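Pundskaについて

こんにちは、Pundskaです。ロボットアームを使った小さな作業の「決まりごと」をつくる会社です、と自己紹介すると、たいてい一拍おいて「えっと、ロボットをつくる会社ではなくて?」と聞き返されます。つくっていません。アームも買いますし、ハンドも買います。私たちが書いているのは、それをどう置いて、どう動かして、どう記録して、いつ止めるかという手順書のほうです。地味でしょう? でも私はこの仕事がかなり好きなので、このページは少し長くなります。お茶でも用意して読んでください。

はじまりの話

もともと私は、部品メーカーの生産技術にいました。ラインにロボットを入れるたびに、前の工場で決めたはずのことを、次の工場でもう一度ゼロから話し合うんです。速度の上限は誰が決めるのか、教示中に人はどこに立つのか、ハンドを替えたあとの確認は何回やるのか。答えはだいたい同じなのに、毎回会議室を押さえて、毎回ホワイトボードを写真に撮って、その写真がどこかへ消えていく。

それで、自分用のメモをまとめはじめました。最初はA4で2枚。同僚にコピーを渡したら書き込みだらけで返ってきて、それを直してまた渡して、気づけば別の会社の人からも「あのメモの新しい版ありますか」と連絡が来るようになっていました。会社にしたのはそのあとです。最初のメモは今も社内のファイルに綴じてあります。読み返すと言葉づかいがきつくて恥ずかしいのですが、「止め方を先に決める」という一行目だけは、いまの手順書にもそのまま残っています。

やっていること

仕事の柱になっているのは「Ultitine」という作業基準です。卓上サイズのロボットアームで、ものをつかんで、運んで、置く。そういう作業のための社内基準のひな形で、全部で33項目あります。お客様の現場に合わせて削ったり足したりして使ってもらいます(削るほうが多いです。使わない項目が残っている手順書は、読まれなくなります)。

もうひとつが「Neves」という記録様式です。Ultitineどおりに作業したかどうかを残すための用紙とデータの形を決めたもので、紙でも表計算でも使えます。凝ったシステムにしようとした時期もあったのですが、手袋をしたままタブレットを触るのが嫌だという声があまりに多くて、やめました。紙にチェックを入れて、夕方まとめて入力する。それで回っている現場がたくさんあります。

それから研修。うちの作業室に来てもらうこともあれば、こちらから伺うこともあります。これまでに受講してくださった方は3187人になりました。最初の回は椅子が足りなくて、私は窓枠に腰かけて話していたのですが。

法令や規格との関係

よく聞かれるので書いておきます。Ultitineは法令や公的な規格の代わりにはなりません。産業用ロボットの安全については国内の法令も国際的な規格もありますし、そちらが先です。リスクアセスメントも、それぞれの事業者さんが自分の現場について行うものです。私たちの手順書は、その結果が出たあとに「では明日の朝、装置の前に立つ人は何をすればいいのか」を書くものだと思ってください。

ですから、うちの書類を入れたから安全になりました、という言い方はお断りしています。一度、パンフレットにそう書きたいというお話があって、ずいぶん長い電話になりました。お気持ちはわかるんですけどね……。「協働ロボットだから柵はいらない」という相談も同じで、アームの種類だけで決まる話ではありません。先に何を持たせるか、どこを通るか、人がどこまで手を出すかを一緒に見せてもらってからお答えしています。

手順書を書くときに気をつけていること

主語を抜かないこと。「確認する」とだけ書いてあると、二人で作業しているとき、お互いに相手が確認したと思ってしまいます。Ultitineでは操作者と補助者を分けて、どちらの動作かを必ず書きます。

数字には出どころをつけること。速度でも距離でも待ち時間でも、誰がいつ何をもとに決めたのかを欄外に残します。根拠のわからない数字は、何年か経つと誰も触れなくなるんです。前の会社で、意味不明の「待機4秒」が担当者三代にわたって守られていたのを見ました。調べたら、とっくに撤去されたコンベアのための待ち時間でした。

禁止だけで終わらせないこと。「可動範囲に手を入れない」と書いたら、その次の行に、ものが落ちたときにはどうやって拾うかを書きます。止めて、停止の表示を見て、声をかけて、それから手を入れる。やり方が書いていないと、急いでいる人は自分のやり方を発明します。私もやりました。若いころの話です。

一つの手順は一枚に収めること。入らなければ作業のほうを分けます。

作業室のこと

事務所の奥に作業室があって、手順書の案はかならずここで試します。Prindachと呼んでいる検証の進め方があるので、その流れに沿って紹介しますね。

1 机の上を決める
最初にやるのは、机に置いてよいものを書き出すことです。対象物、容器、置いてもよい機材。それ以外は置きません。飲みものもペンも工具も、作業が始まる前に机から下ろします。ケーブルは可動範囲を通らないように取り回して、引っかかりそうなところがあれば経路からやり直しです。

2 止め方を確かめる
動かす前に、止めます。操作者が止める、補助者が止める、両方やります。非常停止のボタンには立ち位置から手が届くこと。届かなければ立ち位置かボタンを動かします。ここを飛ばして次に進むことは、どんなに納期が近くても許していません。

3 空で動かす
何もつかまずに、ゆっくり一周。通り道を目で追います。補助者は机の反対側から見ます。見る向きが変わると、容器の縁との間隔の印象がずいぶん違うので、片側だけで済ませないでください。

4 つかんで、保持する
持ち上げたら、すぐに運ばずに机の近くでいったん保持します。ずれていないか、つぶれていないか、指のあたり方がかたよっていないか。やわらかいものや丸みのあるものは、かたい部品と同じ力加減では扱えないので、手順書にも対象物ごとに欄を分けています。容器を複数使うときは、色を変えて呼び名を先に決めておきます。「右のほう」は、向かい合って立つと通じません。水色、ピンク、と呼べば済みます。 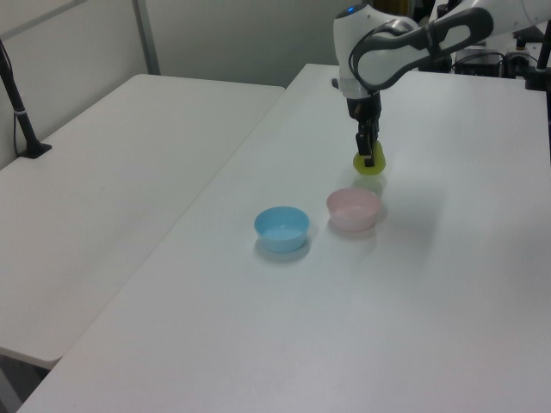
5 置いて、離れる
指を開いたら、まっすぐ上に逃げてから横に動きます。開ききる前に横へ動かして容器ごと引きずる、というのは研修でいちばん多い失敗です。離れたあとに対象物がどこにあるかを見て、Nevesの用紙に書きます。失敗した回も消さずに書きます。やり直した回数だけが残っていても、あとで読む人には何の役にも立ちません。

6 読み合わせ
最後に、手順書を書いた人とは別の人が声に出して読み、そのとおりに動けるかを試します。つっかえたところに赤線を引きます。この段階で直した箇所は、直近の改訂で311か所ありました。多いですよね。ほとんどは言い回しですが、順番が逆になっていたところもあって、冷や汗をかきました。

改訂について

Ultitineの改訂は毎年12月です。現場からいただいた書き込みを一年ぶん机に広げて、端から読んでいきます。採用するかどうかは、その手順を試せるかどうかで決めています。「もっと注意する」のようなご提案は、お気持ちだけいただいて、何をどう見るのかをもう一度うかがいます。採用しなかったものにも理由を添えてお返事しています。ちょっと遅いときもあります、すみません。

旧版を使い続けるのはかまいません。ただ、新旧の紙を同じ部屋に混ぜて置くのだけはやめてください。表紙の色を年ごとに変えているのは、遠くから見て気づけるようにするためです。

ご見学とお問い合わせ

作業室の見学は平日の午後1時半から受け付けています。お申し込みのときに、扱っているもの(大きさ、かたさ、滑りやすさ)を教えていただけると話が早いです。サンプルの持ち込みも歓迎です。食品の場合は事前にご相談ください。

見学の際は、かかとのある靴でお越しください。長い髪はまとめて、首から下げる名札は入口で外していただきます。撮影はできますが、アームが動いているあいだは線の内側に入らないでくださいね。

自社の手順書を見てほしい、というご依頼もお受けしています。古いものほど歓迎です。コーヒーの染みがついた紙、大好きなので。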